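Ticket 1497
Product: Statow inventory sync
Opened by: Inês Figueiredo, Brirdale
Assigned to: Rizal Teoh
Priority: normal
Status: closed

Inês Figueiredo wrote:
The nightly sync from Statow to our web shop stops partway. The catalog has a little over 2000 items and the log ends at item 272 every time, no error, just the last line and then nothing. Stock numbers after that point stay at whatever they were the day before. It started Tuesday. We had not changed anything on our side that I know of. Restarting the service does not help. Running the sync by hand from the admin page gives the same result.

Rizal Teoh wrote:
Thanks. Please send the export file and the last two sync logs. Also the version shown under Settings, System. Do not delete and re-add the shop connection for now, that clears the item matching and you would have to redo it.

Inês Figueiredo wrote:
Version is 7.2. Files uploaded. Item 272 is in the wooden toys category, a set of colored shapes, and it looks the same as its neighbors to me. Price, SKU and stock are all filled in.
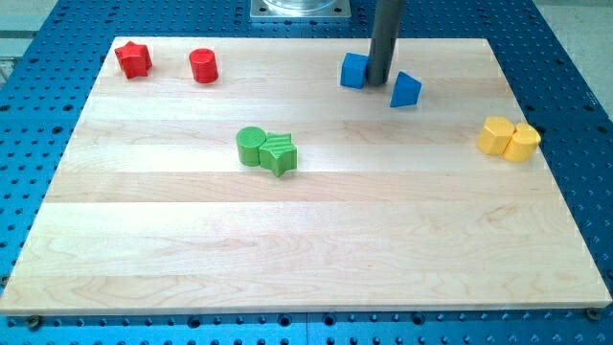 Does the sync skip a bad record and carry on with the next one?
It is supposed to, but only when the record fails validation. If the record passes validation and the shop then refuses it, version 7.2 waits for a reply that does not come, and the job sits there until the timeout ends it.

Rizal Teoh wrote:
I ran your export on a test shop and got the same stop. Item 272 goes through. The one after it, 273, has a line break inside the short description field. It is not visible in the grid view. You can see it if you open the export in a text editor. The log only writes a line when an item finishes, so the last line shown is the last good one.

Steps:
1. Open item 273 in Statow and clear the short description.
2. Save, then type the text back in by hand. Do not paste it.
3. Admin, Sync, Reset queue.
4. Run a full sync, not a partial one.

Inês Figueiredo wrote:
Did that. It got to 1180 and stopped again.

Rizal Teoh wrote:
Same cause, item 1181. I searched the rest of the file and there are five more. List attached. Were these pasted from a supplier sheet?

Inês Figueiredo wrote:
Burgi Moser did the new descriptions on Monday from the Bettencourt price list, so probably. All fixed now. Full sync finished and the stock numbers match.

Rizal Teoh wrote:
Good. The hang itself is logged as a bug with Ruben Van Loon. Closing this one.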